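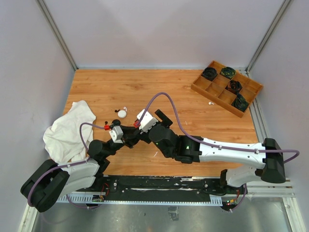 Ita Rafferty

OK, fault thread, because I've been chewing on this since September and we finally have an answer. Short version: one of our arms kept squeezing after it was told to let go. Long version is going to take me a few posts, sorry!

The job is earbud cases. One arm holds the case, the other one gets the lid and the buds. Small slippery round things, basically the worst stuff you could pick for a gripper (my idea, I own it). We call the left arm Willum and the right arm Kitby. Kitby is the one that misbehaved.

First time it happened I was standing by the door with a coffee. I heard a crack, looked over, and the lid was in two pieces. The log said "gripper open." The gripper was very much not open.

So I hit the stop button, and the fingers stayed clamped. I get why, you don't want an arm dropping its load when the power goes. But if it had been my finger in there I would have wanted a different answer, and I'd been reaching in to nudge cases all morning. Yikes.
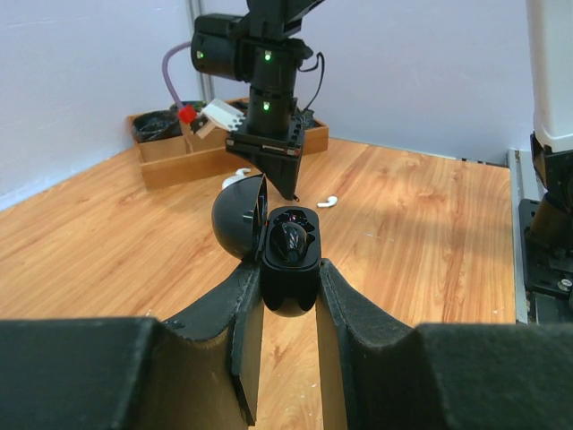 Wayne Gill
Were you reaching in with the motors live? We had the same thing on a Vurnska controller and it was the open command getting dropped when both arms talked at once. Check that before you take the gripper apart.

Yes Wayne, motors live, and I'm not proud of it. We stopped doing that the same afternoon. Hands stay out until the power's off and someone has said so out loud.

And of course I read your reply after I'd taken the gripper apart. Found lint, plus one screw I still can't place. Put it back together, ran it again, and it was fine for 19 cases in a row. I had already started bragging in the group chat when it crushed the next one.
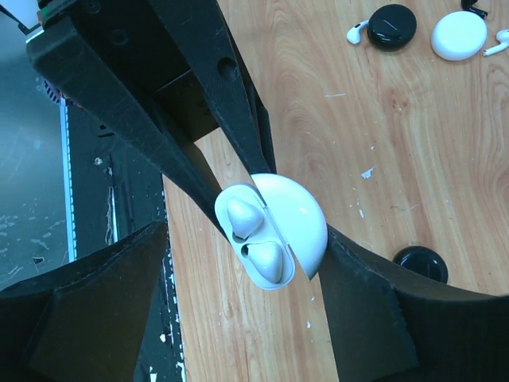
Ní Chonaill
Could it be the cable? If it gets pulled tight at the wrist when the arm twists, the signal cuts out and the fingers just keep doing the last thing they were told.

Ding ding ding. It was the cable! Only with the wrist turned nearly all the way over, which is why I could never make it happen on purpose. I wiggled the plug by hand and the connection dropped for two seconds, came back, and logged nothing at all. Six broken cases and the software thought everything was lovely.

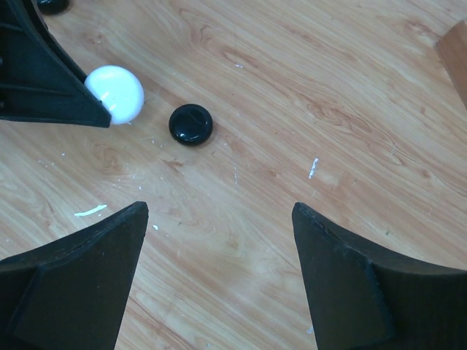
What we changed: new plug, more slack at the wrist, and a clip so the pull doesn't land on the connector. The bigger one is in the code. If an arm doesn't hear from its gripper it now stops and complains, where before it just carried on with whatever it heard last.

Still want a way to get the fingers open by hand with the power off. If you've built one that doesn't need a screwdriver, please send me a sketch. My replies are open and I will read them first this time, Wayne.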